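Sulley Technical Center
Automation Advisory Group
Minutes of the September Meeting and Demonstration

Meeting called to order at 4 p.m. in the first-floor seminar room. A quorum was present. The demonstration under Item 3 was held in the robotics laboratory, and the group returned to the seminar room for Item 4 onward.

1. Approval of prior minutes

The minutes of the previous meeting were approved with one correction. Under "Equipment," the words "to be purchased" should read "to be leased." The corrected version will be placed in the shared folder.

2. Matters arising

2.1 The lease for the second laboratory bench has been signed by the Center and by Jurić Leasing. The first payment falls due next month.

2.2 The request from Amine Recycling to send a group of its shop-floor staff to the open day was accepted. The Center will confirm the arrival time and parking in writing.

2.3 The question of after-hours access to the laboratory remains open. The facilities office has asked for a list of key holders before it will consider the matter further.

3. Demonstration of the Plemik project

3.1 The group moved to the laboratory at the invitation of the project team. Visitors were asked to remain behind the yellow line and to leave bags in the hallway.

3.2 The team stated the purpose of the project. Plemik concerns the servicing of used desktop computers by robot, with attention to work inside the case: the handling of memory modules, the use of small tools, and the return of parts and tools to known positions. The Center receives used computers from local offices, and most of the time spent on each machine goes to opening it and sorting what is inside.
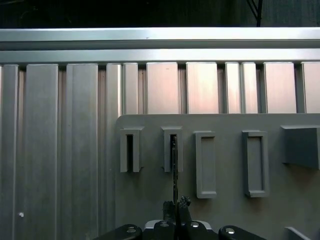

3.3 Members asked how the robot obtains its tools and whether a person must hand them over. The team replied that all tools and small parts are assigned a place on a fixture, and that the arm goes to that place under its own program. The holders are mounted in a row on a gray plate, and the thin tool used in the demonstration has a slotted holder, with which the gripper must line up closely. The rubber-like texture of the fingertips was noted with approval by members who had raised the matter of grip at an earlier meeting. The team was asked to record the layout of the plate in the project binder so that it can be rebuilt if damaged.

3.4 In reply to a further question, the team explained that the holders are made at the Center and can be replaced within one working day. The group asked that a spare set be kept for the open day.

3.5 The team then described the work on memory modules. Space inside a desktop case is limited by cables, capacitors, and the power supply, and the approach of the fingers has to be planned for each type of case. Members were invited to come forward one at a time to view the interior from the side of the bench.
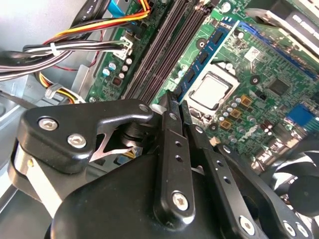
Figure 2. Gripper over the motherboard, fingers open near the blue memory module.

3.6 A member asked what would happen if the gripper touched a neighboring part. The team stated that the arm is set to stop when it meets more than a light resistance, and that an operator stands at the stop button whenever the arm is powered. The group asked that this arrangement be kept without exception during public visits.

3.7 A member asked whether the method could be used on laptop computers. The team answered that laptops are outside the scope of the present project. The group agreed that the scope should not be widened before the spring review.

3.8 The team reported that 30 trial runs have been logged under the current program. The results will be circulated once they have been checked. Members asked that the report list unsuccessful runs separately and give the cause of each where it is known.

3.9 The group thanked the project team and returned to the seminar room.

4. Discussion of the demonstration

4.1 Members agreed that the demonstration was suitable for the open day in its present form. It was suggested that the spoken introduction be shortened and that technical terms be explained on a printed sheet available at the door.

4.2 Concern was expressed that visitors standing at the back would not be able to see into the computer case. Two remedies were considered: a raised platform and a large display screen. The platform was not supported on grounds of safety and cost.

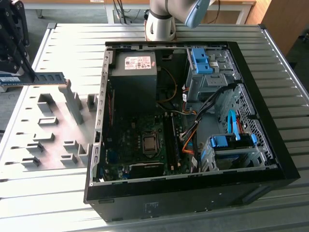 4.3 The screen was preferred. The Center owns one of sufficient size, currently installed in the lobby, and it can be moved for the day at no charge. The team will test it in the laboratory in advance and report any difficulty with cables or glare.

4.4 It was resolved that visitors be admitted in small groups, that each group be accompanied by a member of staff, and that the demonstration be repeated through the afternoon with a pause between groups to reset the bench.

5. Open day budget

5.1 The sum of $693 was approved for printing, signs, and refreshments. Any amount left over is to be returned to the general fund.

5.2 The office will order 400 copies of the visitor leaflet. The draft was accepted subject to a clearer map of the north entrance.

6. Other business

6.1 Members were reminded that safety training certificates must be renewed before the laboratory may be entered unaccompanied.

6.2 The broken blind in the seminar room was reported again.

7. Action items

Project team: circulate the checked trial results; add the plate layout to the binder; prepare a spare set of holders; test the display screen.
Office: confirm arrangements with Amine Recycling; order leaflets; send the list of key holders to facilities.
All members: return comments on the printed sheet before the next meeting.

The date of the next meeting will be sent out by the office. The meeting was adjourned.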